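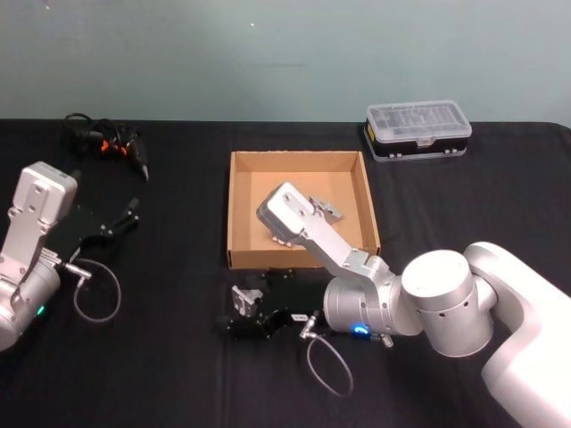

Climarau and Fumura Bus Users' Group
Minutes of the spring meeting held on Thu 9 March at 7.15 pm

Present: the chair, the secretary, members from Climarau, Fumura and the villages between, the service manager from Llewellyn Coaches, and an officer from the council's transport team.

Apologies: the Fumura school representative and both members from the upper valley, who could not get back after the last 159.

1. Minutes of the previous meeting

The minutes of the October meeting were agreed with one correction. Under item 4, "the shelter at Dostgate" should read "the timetable case at Dostgate". The shelter itself has not been moved.

2. Matters arising

2.1 Timetable case at Dostgate. The cracked front has been replaced. The timetable inside is still last summer's and shows the 139 on Sundays, when it does not run. The council officer will send a new sheet. Until then the secretary will tape a notice to the outside.

2.2 Low branches on Mill Lane. Cut back in January. Drivers have reported no more knocks to the upper windows. Closed.

2.3 Lost property. Llewellyn confirmed that items handed in go to the depot office and are kept for 28 days. Members asked for the depot phone number to be shown on the buses. The service manager said it was already on the notice behind the driver. Several members said it could not be read from a seat. Larger lettering will be looked at when the notices are next reprinted.

3. Route 65 (Climarau to Dostgate)

The chair reported that most messages received over the winter were to do with the 65, and mainly the 7.40 am journey. The bus has often left Climarau on time but reached Dostgate too late for the 8.22 train. Members put this down to the roadworks by the bridge and the temporary lights.

The service manager agreed that the journey had been running late and said the lights were due to come out before Easter. He did not want to change the timetable for works that were nearly finished. A member asked what would happen if they were not finished. He said he would look at it again in that case, and that leaving at 7.32 was possible, but the driver's start time would have to be changed and that needed notice.

One member from the new houses asked whether the 65 could stop at the end of the estate road. The council officer said a stop there would need a raised kerb and a crossing point, and there was no money for either in the coming year. A request had been logged. The member asked for it to be noted that people are already walking along the verge in the dark to reach the next stop. Noted.

Action: secretary to keep a record of 7.40 arrival times for four weeks, with help from regular passengers.
Action: Llewellyn to report on the roadworks at the next meeting.

4. Route 159 (evening journeys)

The last 159 from Dostgate leaves at 6.35 pm. The group has asked for a later bus for several years. The petition now has 200 signatures and was handed to the council officer at the meeting.

The officer thanked the group and explained how it would be dealt with. The petition goes to the transport team first, and a written reply will follow. A later bus would need council support as it would not cover its costs from fares. She could not say how likely this was. Budgets for supported routes had been set for the year, though there was sometimes a little left when another contract ended early.

There was a long discussion. The points made were:

Shop and care staff who finish at 7 pm are paying for taxis or relying on lifts.

A later bus on Fridays and Saturdays only would be better than nothing, but would be no use to people who work in the week.

The 6.35 could be put back to 7.20 with no extra bus. Members from the upper valley had written in against this, as the 6.35 connects with the train and the next one is an hour behind.

A shared taxi booked by phone had been tried before at Fumura and very few people used it. Some members thought it was poorly advertised – the leaflet went out after the trial had begun.

The service manager said Llewellyn would be willing to price a Friday and Saturday journey at 8.05 pm and a weekday journey at 7.25 pm, separately, so that the council could see the cost of each. The group was in favour of this. There was no vote on moving the 6.35 and it stays as it is.

Action: Llewellyn to send prices to the council and copy in the secretary.
Action: council officer to send the written reply on the petition.

5. Route 139 (Fumura circular)

The 139 has been running with a smaller bus since Christmas. Members had mixed views. It gets round the corner by the chapel more easily and has been more punctual. There is less room for pushchairs and shopping trolleys, and on market day people have had to stand from the health centre onwards.

The service manager said the larger bus could be put back on market days provided it was not needed for the school run. He would try this from the start of next month. A member asked about the step, which is higher on the smaller bus. He said it can be lowered and that drivers should do so whenever asked. Members felt that drivers should do it without being asked. He will remind them.

Parked cars at the health centre turning circle were raised again. The bus has twice had to reverse out. The council officer will ask for the faded lines to be repainted. The practice has already put up a sign of its own.

Action: Llewellyn to use the larger bus on market days where possible and brief drivers on the step.
Action: council officer to request repainting of the lines.

6. Shelters and stops

Climarau square: the bench slats are loose at the left-hand end. The town council has been told.

Fumura, top of the hill: the light in the shelter has been out since November. It is on the list but has no date. A member offered to ring the fault line again and quote the number on the post.

Dostgate station: passengers changing from the train are still waiting at the wrong stop, as both are marked for the town centre. The group would like the letters A and B used on the stops and on the printed timetable. The council officer thought this could be done with the next reprint.

7. Fares and passes

Llewellyn said single fares would stay the same until the autumn. The weekly ticket can now be bought on the bus by card as well as at the depot. Some drivers had told passengers that it could not. The service manager will put this right.

A member asked if passes could be used before 9.30 am for hospital appointments. The officer said the rule had not changed, and that the council would not be able to pay for an earlier start this year.

8. Any other business

The printed timetable booklet will be back for the summer. Copies will be left at the library, the post office and the Fumura surgery. Anyone who can deliver to houses in the outer villages should tell the secretary.

A member thanked the driver of the afternoon 65 who waited for the delayed train in the snow. The service manager will pass this on.

It was agreed to start the next meeting at 6.45 pm so that people can get home more easily. The date will be put on the noticeboards when the room has been booked.

The meeting closed at 8.50 pm.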